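A few of you asked how we set the rules for our tabletop arm sessions at Drurkwood, so I'm going to put the whole lot in one thread. Get a coffee, I do go on a bit.
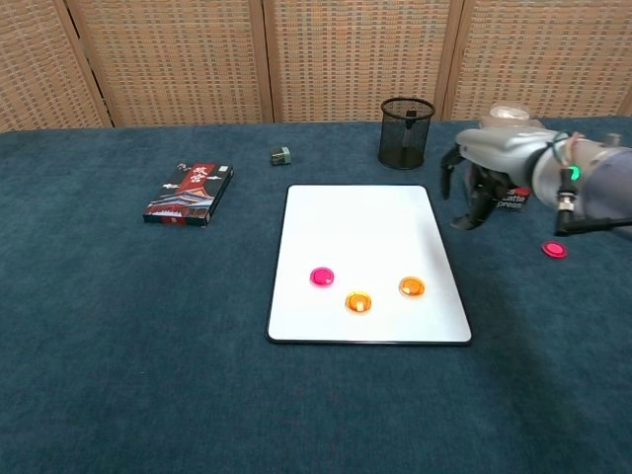 Rule one is the oldest and the one people argue with most: hands stay off the cloth while the arm is enabled. Even if it's hovering. Even if it has sat there for ages and you're sure it's thinking. Press stop, wait for the operator to say "clear," then reach in.

And please say the word out loud! Khadija Badawi started that habit with us back in February and I was a bit snooty about it, because there were only two of us in the room. I was wrong. I'd have moved a marker straight into a live run that same week if she hadn't made me wait for it.

Rule two: write the task in one plain sentence before the run and don't touch it afterward. "Put the magnets on the whiteboard" is a fine task. If you meant all the magnets, write all. If you care which way up they land, write that too. We threw out 40 runs last spring over the word "on."

Rule three: clutter is allowed, and I'd even say encouraged, but it gets written down. Pen holder, boxes, erasers, whatever is sharing the table with the thing you're after. Liv Lundgren keeps our setup sheet and it has a line for every object, including the boring ones at the back.

(She also has a line for the backdrop. I used to skip it. Don't skip it.)

Rule four is speed. With a person within reach of the table we cap the arm at 3 on our own dial, and that goes for visitors, old hands and me. Nudging it up to finish before lunch counts as a broken rule and goes in the log like any other.

Rule five: a failed run stays in. Dropped the piece, missed the board, gave up halfway — label it and keep it. Marijke Geerts went back through 80 of our oldest sessions and the failures were the part she got the most use out of, so I've stopped being embarrassed by mine.

Small one that isn't numbered: smooth the cloth between sessions, and leave it alone in the middle of one.

Somebody asked whether all this slows us down. Yes, a little. I'd still take a slower afternoon over arguing later about what we did.

Next thread will be on cables, which deserve their own. If your group does the "clear" call some other way, I'd love to hear it — replies are open.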